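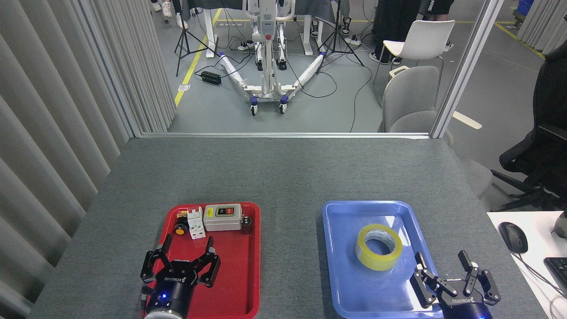 Short Fiction | Work & Machines

The Trial Period
By Kirsten Poirier
14 November 2025

The agreement between Workska and the firm of Flondberg provided for a trial period of 40 working days, during which the sorting service would be judged on its merits and no fee would be due. Mr. Walter Giraldo was appointed to write the report.

He was given a chair, a form, and a copy of the service manual, which ran to 1067 numbered paragraphs. Paragraph 24 stated that the reviewer should not speak to the unit during operation. Mr. Giraldo noted that no penalty was attached.

The duties of the unit were modest. Electrical parts were to go in the red tray. All other goods were to go in the blue. In the second week a roll of packing tape was entered under "other," and the left arm remained open over the red tray for the rest of the afternoon.

"The service is considering," said Ms. Milagros Puma, who represented Workska.

"What is it considering?"

"The manual does not say."

Mr. Giraldo wrote this down. He had sorted parts himself for Flondberg as a young man, and had once held a circuit breaker in his hand until the lights were put out. No report had been written on that occasion.

On the final day he came to the last question on the form, which asked whether the service could be recommended for purchase. He looked at the two arms - they were both still - and said, in a low voice, that there was no hurry.

He then signed the form, left the question blank, and asked Ms. Puma whether the trial might be extended until March.

Comments

Tomás Coughlan: I have written that report. My question was left blank too.

Parviz Moradi: Did he get his extension? I would read a second part.

Milena K.: Paragraph 24 made me laugh out loud on the train.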